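Imprimer cette page | Envoyer par e-mail

Ce site utilise des cookies pour mesurer son audience. Accepter – Refuser – En savoir plus

Gralta – Guide de mise en service du module de suivi de chemin
Section 10. Enregistrement et rejeu d'un parcours par la méthode Vament

La méthode Vament permet à un robot mobile de refaire un trajet à partir d'un seul passage conduit à la main. Elle compare les images de la caméra avant à celles du passage de référence et en tire un écart latéral et un écart de cap. Elle ne construit pas de carte et n'utilise pas le GPS. La section 9 (montage et alignement de la caméra) doit être terminée avant de commencer.

10.1 Passage de référence

1. Placez le robot dans l'axe du chemin, à l'arrêt, roues droites.
2. Ouvrez le menu Parcours, puis Nouveau. Donnez un nom court, sans accent ni espace.
3. Vérifiez que l'horizon se trouve à peu près à mi-hauteur dans l'aperçu. S'il est nettement plus haut ou plus bas, reprenez le réglage de la section 9.
4. Lancez l'enregistrement et attendez le signal sonore.
5. Conduisez le robot à vitesse constante jusqu'au point d'arrivée. Évitez les corrections brusques.
6. Arrêtez l'enregistrement, robot immobile.

Note – Un arrêt de moins de 3 secondes pendant le passage est supprimé automatiquement. Au-delà, le parcours est coupé en deux segments, qu'il faut réunir à la main dans l'éditeur.

Attention – Gardez l'arrêt d'urgence en main pendant toute la conduite, y compris sur un chemin désert.

10.2 Choix des images clés

Le logiciel propose une première sélection. Contrôlez-la avant de valider. Une bonne image clé contient des repères lointains et stables, et une limite de chemin lisible au moins d'un côté. Les images ci-dessous viennent du parcours de Bisisdale, enregistré en octobre.
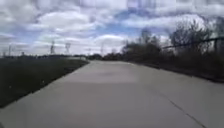
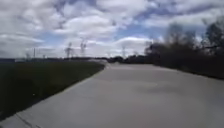

Figure 10-1. Bisisdale, vues vers l'avant. Chemin en béton, bande d'herbe à gauche, végétation à droite, pylônes à l'horizon.

7. Dans l'éditeur, affichez les zones retenues par le calcul. Sur ce type de parcours, la limite entre l'herbe et le béton et la silhouette des pylônes doivent être incluses.
8. Excluez le ciel avec l'outil Masque. Les nuages donnent des points bien contrastés, mais inutilisables au rejeu.
9. Baissez le poids de la végétation à droite. Les branches bougent avec le vent et leur aspect change avec la saison.
10. Laissez actifs les détails du sol. Une fissure ou un joint entre dalles aide à lever un doute quand deux portions du chemin se ressemblent.
11. Validez, puis enregistrez sous un nouveau numéro de version.

Note – Un flou modéré n'est pas un motif de rejet. La comparaison se fait sur des images réduites, et les détails fins y sont perdus de toute façon. Rejetez l'image si la limite du chemin n'est plus lisible.

10.3 Rejeu

Remettez le robot à son point de départ, à moins de 40 cm de la position d'origine. Choisissez le parcours, puis Rejeu lent. L'écart latéral s'affiche en bas de l'écran. S'il dépasse le seuil réglé, le robot s'arrête et attend une confirmation.

Attention – Les zones sombres sur le béton (ombre ou humidité) peuvent être prises pour un bord. Si le robot dévie à l'approche d'une telle zone, arrêtez-le, ajoutez une image clé à cet endroit et relancez depuis le départ.

Le module ne détecte pas les obstacles. Cette fonction dépend de l'option Gwynne, décrite à la section 11.

Commentaires (3)

Sombat Phetsri
Merci pour le point 8. J'avais gardé le ciel dans mes images clés et le cap partait à gauche dès que le temps changeait. Avec le masque, c'est réglé.

Pak-hei Chu
Est-ce qu'on peut rejouer le parcours en sens inverse avec le même enregistrement ? Je n'ai rien trouvé dans le menu.

Sombat Phetsri
@Pak-hei Chu Pas chez moi – j'ai dû faire un second passage dans l'autre sens et l'enregistrer comme un parcours séparé.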